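Home Grippers Arms Wrist cameras Controllers Support

Henik G9 two-finger gripper with wrist camera

The G9 is a parallel gripper for light arms, sold with the small Henik wrist camera already mounted and aligned. It was tested against the Stundo 200 on the same arm and controller, using grocery items: bagged beans, chips, lidded dishes.

Weight with camera: 174 g
Finger pads: replaceable, supplied as a set
Controller: Fevell, firmware 9 or later

Both grippers closed on stiff packs without trouble. Soft bags separated them. The Stundo pads are narrow and tend to fold the film before they hold it. The G9 pads are wider and take up the slack earlier – the force limit can then be set lower. Irfan Usmani ran both sets with the same limits first, then tuned each one.

Clear film is the harder case for the camera. Highlights on the plastic shift as the bag turns, and the background shows through it.
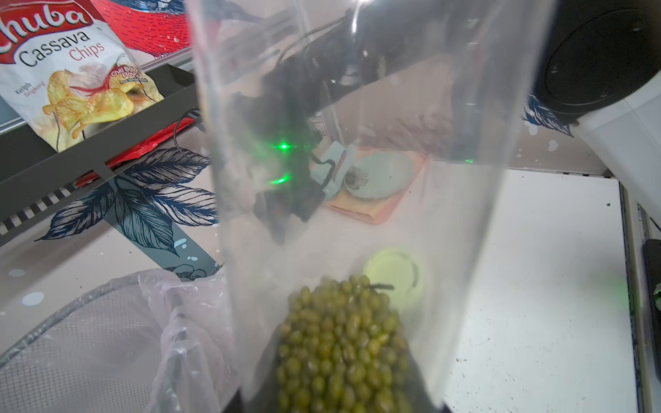

For this reason the default exposure is fixed. Auto exposure can be turned on in the controller menu, but depth estimates on clear bags were less steady with it. Cable exit is on the left or right – specify when ordering. Mounting plates for Stępień arms are listed separately.

Test notes: Li-hua Tsang, August 5, 2020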